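I have been in love with other people's floors since I was seven, when my nan let me scrub her laundry with a nailbrush and called it a treat. So when the lease ran out on our flat and we bought a tired little weatherboard place in Dranderby, I didn't look at the roof. I didn't look at the stumps either (sorry, Dad). I got down on my hands and knees in the hallway and lifted a corner of the lino with a butter knife.

Under the lino was more lino. Under that was newspaper, and under that were boards so black with old glue I thought there'd been a fire. I was thrilled!

What followed was a winter of sanding, swearing and eating toast for tea. I'd budgeted $844 for the hallway and kitchen, and I spent $1438 before I'd bought a single tile. Most of it went on hiring the drum sander, which I kept far too long, and then on a second lot of sandpaper after I chewed up the first on nail heads I hadn't punched down. Punch down your nail heads. Do it twice, then run an old stocking over the boards and see where it snags.

The kitchen was the real argument. I wanted tiles, my partner wanted boards right through, and we carried on about it for weeks — in the car, at the footy, once in the queue at the chemist. In the end I rang Alina Neagu, who has been tiling houses up our way for donkey's years and runs a little showroom called Marinescu out past the servo. She told me to stop looking at samples the size of a biscuit and think about the whole room, walls and all.

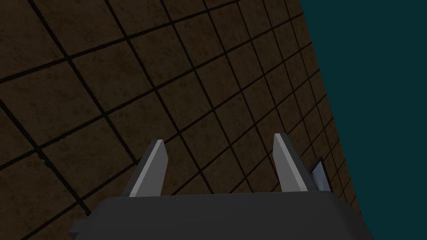
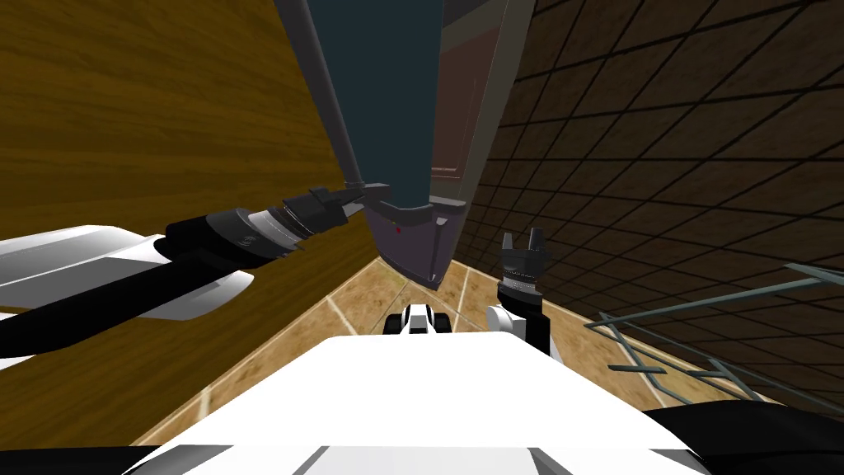 ## Brown is back, and I'm not sorry

I grew up in a brown house. Brown bench, brown couch, brown dog. For twenty years after that I painted everything white, and every bit of it showed the mud. Alina reckons most of her customers under forty are asking for earthy colours again, and the older ones pull a face and say they only just got rid of it.

We went with a mottled brown in the end, laid on the diagonal. It costs more that way, with all the cuts along the edges, and we still ran short. I had to ring three places before Stedatmont found me another box, and even then the batch was a shade redder, so those ones live under the fridge.

The grout was my job. Mix less than you think, wipe sooner than you think, and don't answer the phone. I took a call from my sister halfway across and there's a patch by the back door that will need chiselling if we ever sell.

My partner got boards in the hallway. We're both pretending we won.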